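Unit 7: When Folding Becomes a Taught Task
Course notes, V. Todorova

Hitia, a garment care service, employed 426 people before its Kekmont plant began moving folding work to machines. The folders were asked to teach first. Each works a pair of hand-held grippers over ordinary clothes on a bed, and the recorded motion is used for training.

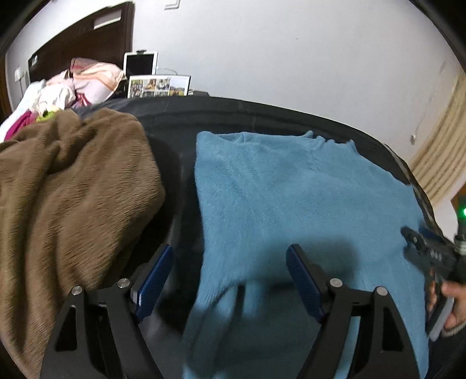
What changes in the job

Pay moved from piece rate to hourly. Under the old rate a folder did 400 items a shift; a teaching shift is set at 100. Thick knits are the slow ones — a sleeve has to be laid across the chest before the body is turned up, and ribbed cuffs are bulky.
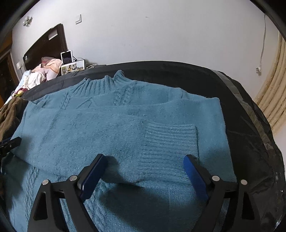
Folders also reported sore wrists and less talk between stations. Pushpa Nigam's interviews, begun in April, cover both points. Read the first two before class and note who decides when a fold is good enough.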